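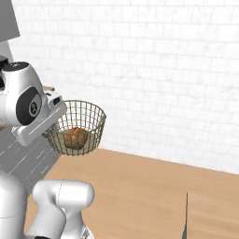 Badar, el brazo que practica en una cocina de ordenador

¿Te imaginas llevar el pan en una cesta de alambre sin que se te caiga? ¡Pues eso ensaya Badar! Es un brazo robot blanco del kit Clavska, para mayores de 12 años. Antes de montar el de verdad, lo pruebas en la pantalla, en una cocina dibujada por ordenador.

Tú le das las órdenes: acércate, cierra la pinza, levanta. ¿Y si falla? Vuelves a empezar, ¡y no hay migas que barrer! El kit trae 40 retos y a nosotros nos encantó el 6, el de las cestas. 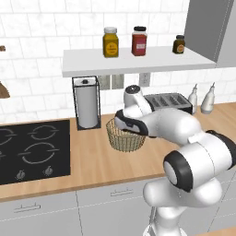 La pinza de Badar, junto a una cesta de mimbre en la encimera.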